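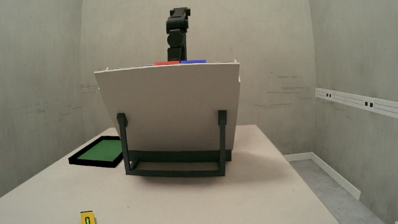

Red block and blue block side by side on the upper rim of a white board.

Household Arithmetic: Measuring and Figuring Without a Calculator

From the Pullosard home pages

Most of the math that comes up in a house is multiplication, halving and a little geometry. The methods below need a tape measure, a pencil and sometimes a kitchen scale.

Square up a corner

Measure 3 feet along one wall from the corner and make a mark. Measure 4 feet along the other wall and mark that too. If the straight distance between the marks is exactly 5 feet, the corner is square. In a big room, double all the numbers (6, 8 and 10) and the check will be more accurate. Builders have used this one for a very long time, and it works just as well for a garden bed or a shed floor.

For something you can reach across, like a drawer or a picture frame, measure both diagonals. Check first that opposite sides match. If the diagonals match as well, it's square.

Divide a board into equal strips

Say the board is 9 1/4 inches wide and you want five equal strips. Don't divide. Lay a ruler across the board with the zero on one edge, then tilt it until the 10 sits on the other edge. Mark at 2, 4, 6 and 8. Run a line through each mark parallel to the long edges. Saw cuts take some wood — allow for the width of the blade if the strips have to be exact.

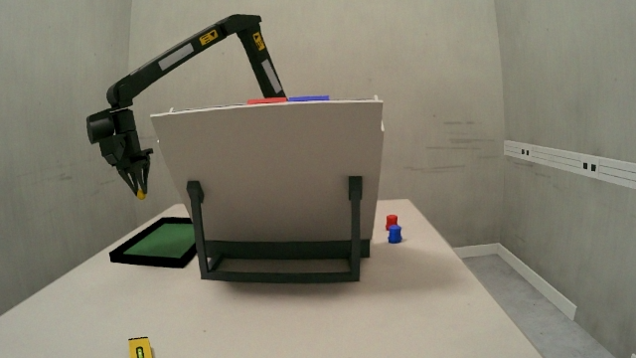 The plain back of the board, with a black arm rising behind it.

Order enough tile

Multiply length by width in feet. An odd-shaped room can be cut into rectangles on paper and the pieces added up. For a floor of 92 square feet and tiles one foot on a side, add a tenth for breakage and cuts. A tenth of 92 is 9.2, so you need 101.2, which means 102 tiles. Always round up. For a diagonal layout add 15 percent.

Count small parts by weight

Weigh ten screws, then weigh the whole lot without the container. If ten weigh 25 grams and the lot weighs 600 grams, you have 240 screws. Weighing a single screw and multiplying gives a worse answer on a kitchen scale, because the scale rounds to the nearest gram. This works for beads, washers and buttons as long as they are all the same size.
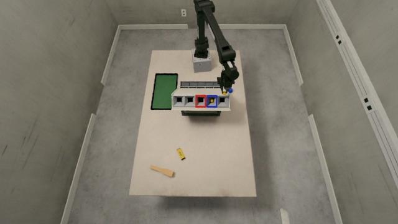
IN THE KITCHEN

Swap one pan for another

Compare areas, not widths. For a square or oblong pan, multiply the two sides. For a round pan, take half the width, multiply it by itself, then multiply by 3.14. A 10-inch round pan comes to 78.5 square inches and a 9-inch square pan to 81, so one will stand in for the other. An 8-inch round is only 50, and two of those will hold the batter from one 10-inch pan with room to spare.

Cut a recipe down

Half of 3/4 cup is 3/8 cup, or 6 tablespoons. A third of a cup is 5 tablespoons plus 1 teaspoon.

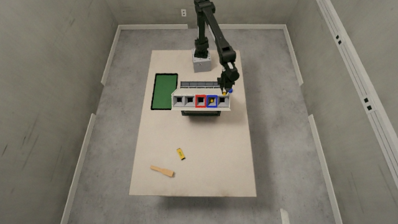
To halve an egg, beat it first and then weigh it or spoon it out. Write the new amounts beside the old ones before you start, all of them, and cook from that column only.

Figure a discount in your head

Move the decimal point one place to get ten percent. For 15 percent off $247, ten percent is $24.70 and half of that is $12.35. Add them for $37.05 off, and you pay $209.95. Sales tax goes on afterward in most places.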